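Wednesday, 9.40 pm

Finished the headphone sort. Both pairs came out of the Nustard box with their cords still on, so I dealt with those first. The Jõgi winder is no use on a flat cord – it puts a half twist in every turn – and I have gone back to winding by hand, 180 degrees at a time. Loose loops only. Tight ones strain the join at the cup.
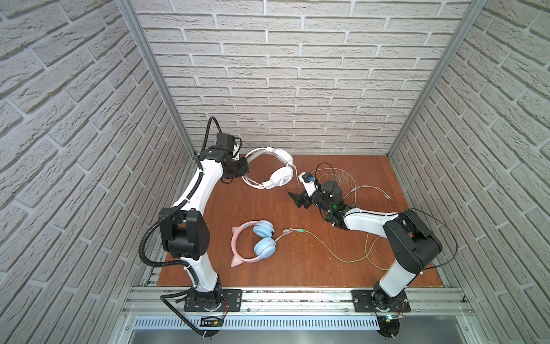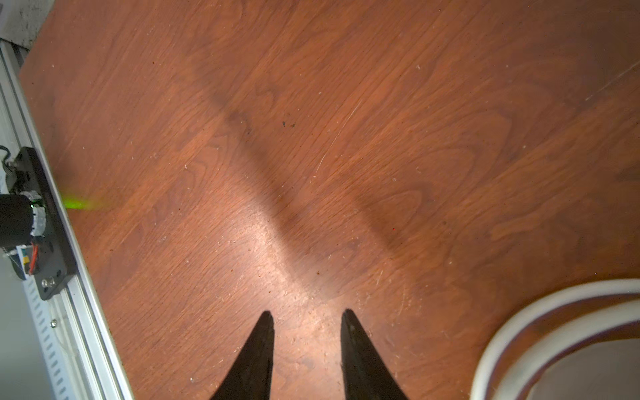
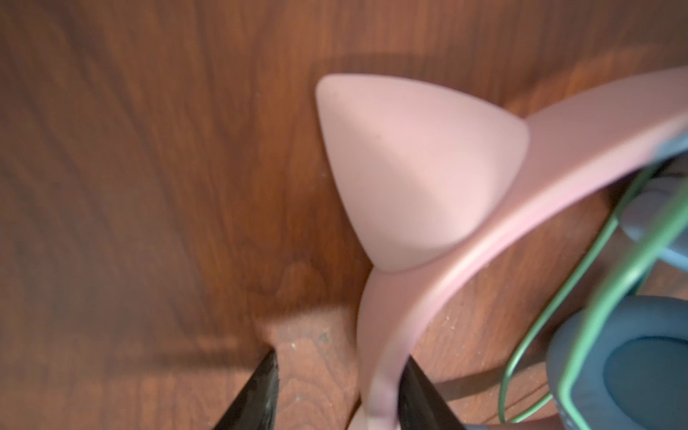
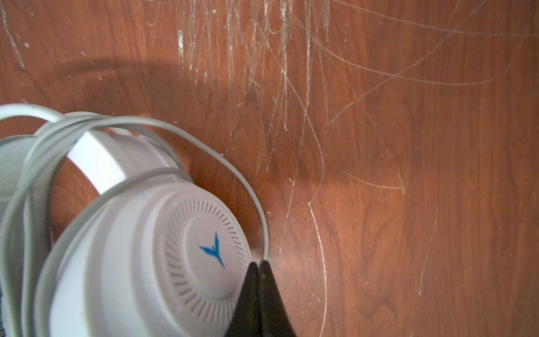 Spares are the next problem. Kovby list ear cushions under part 2405, sold in lots of 2, but the page gives the outer diameter and leaves out the depth. I have written to ask. Some 100 mm of clearance is all I have in the Tarkura drawer, and cushions stored under pressure keep the dent, so they may have to go on the upper shelf with the adapters.

Also need a better cleaner for hard plastic. The grey film on the old radio housing came off with dish soap and a soft brush, though it took three passes and the colour underneath was not even. Vents are slower. A dry paintbrush first, then the cloth, and no liquid near the openings.

Labels tomorrow. The printer tape is down to its last few centimetres and the shop shuts at five.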